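Grarnanus, fruit pick set. Second pass, 2019-10-06. Replaces the one I sent round in March, please delete that one.

# grarnanus-fruit

Hand-held two-finger gripper clips, fruit on a table with a cloth on it, one plate. Done at home, kitchen-ish room, evenings. For training the pick policy on the arm Kurniawati Lubis is building in the shared shop. Arm isn't part of this repo, see `detska/` for that.

## What's in it

- 352 clips kept, 131 thrown out (bad sync mostly)
- small mixed fruit: mandarins, longans, green jujubes, cherry tomatoes
- target is the plate. Everything starts on the cloth
- patterned cloth on purpose. Plain one gave us a policy that fell over the moment it saw a flower
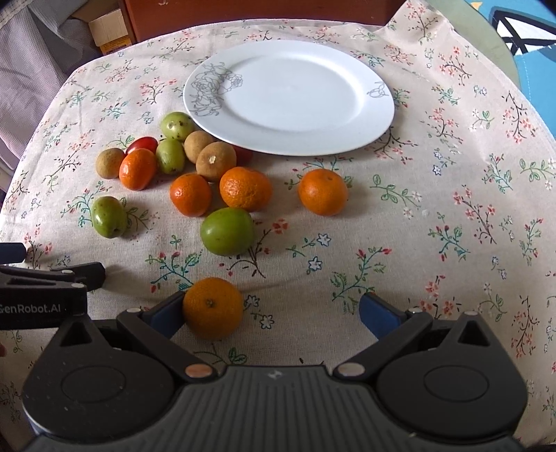
Clips are short, one pick each. If a piece got dropped the clip stays in and gets `drop: 1` in the labels. Don't filter those out without reading the notes first, Yanti uses them.

## Layout

```
raw/ video, one folder per clip
pose/ gripper pose, csv
width/ finger opening, csv, mm
labels.csv fruit, drop, operator
notes.md read it
```

Opening width is 0 closed, 90 fully open. Early files had it flipped. Fixed now I think, shout if you find one.

## Running it

```
pip install -r requirements.txt
python convert.py --in raw --out woselex
python check.py woselex
```

`convert.py` writes the Woselex format, the only one Chin reads. Takes a while. `check.py` should print nothing. If it prints `width gap` re-run convert on that folder only, usualy fixes it.

## Known problems

- round fruit rolls. Longans are the worst for this, pose is fine but the label box lags
- jujube vs. unripe anything: labels say `green` for the first 200 clips, `jujube` after. Same fruit
- blue pads and shiny peel, the opening estimate jumps when light hits both
- fruit behind other fruit is labeled only if you can see a third of it. Judgment call, Yanti did all of these so at least its consistent
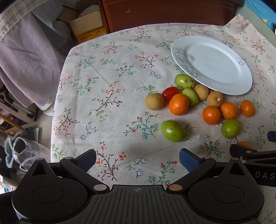

**Can I train on this with a different gripper?**
You can if it has two fingers and opens about as wide. Rescale `width/` to your own max opening first, then redo the pose offset in `config.yaml`. Three-finger hands, don't bother.

## TODO

- split by operator, not by clip
- left/right pair sync, still off by a few frames in places
- second cloth
- license file. Until then ask before you share it

Recording and labels: Yanti Tuhumury. Arm and converter: Kurniawati Lubis. Bugs go in the tracker, my inbox is a mess.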